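3.2 Materials and stamping task

Participants worked one at a time at a table in the side room at Zitunthorpe. Each was given a sheet of white paper, a small round stamp and an open pad inked in purple. The instruction was to fill the sheet with rows of marks, starting at the top left corner and working across, and to keep the gaps as even as they could by eye. No ruled lines or guide dots were supplied. Re-inking was left to the participant – some pressed the stamp to the pad before every mark, others after every second or third.

The first row was treated as practice in earlier work (Hovland and Villa). We kept it in the analysis, as the spacing chosen there tends to set the spacing of the rows that follow.
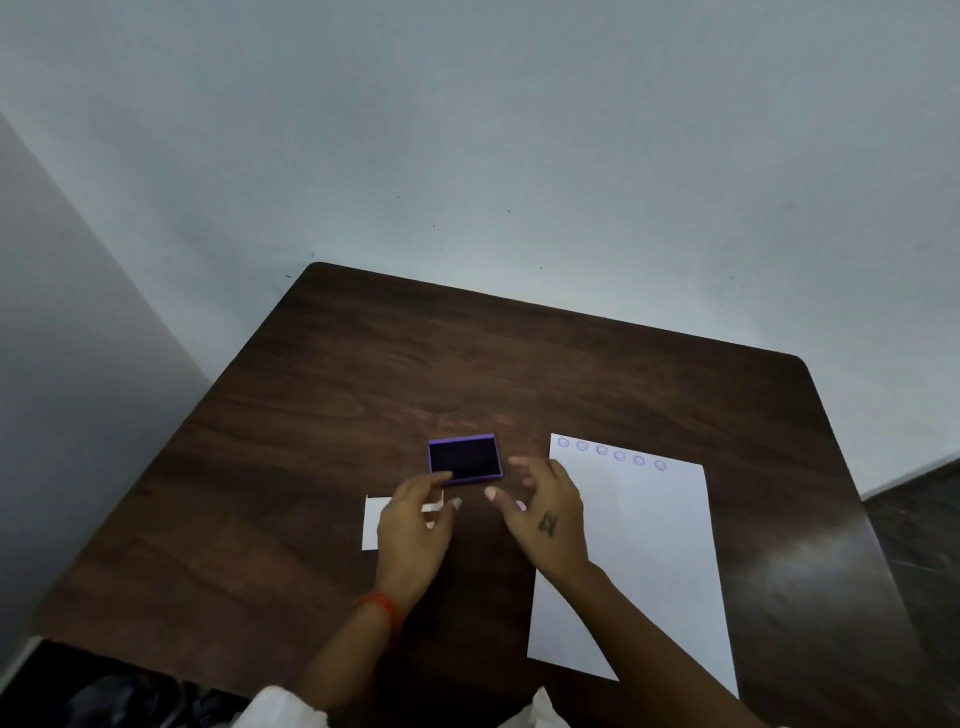 Figure 2. Stamping task during the first row, with six marks along the top edge of the sheet.

Sessions ended after 15 minutes or when the sheet was full. Sheets were left flat overnight and then scanned. Gaps were measured between the centres of neighbouring rings; where a ring was too faint for its centre to be placed, both gaps beside it were dropped. Palumbo and Lo Presti measured all sheets separately, and differences were settled by a third reading (Bortolotti). In all, about 700 gaps were available for the comparison of early and late rows. Turning the sheet part way through was allowed, but 4 participants who did so are reported separately in Section 4.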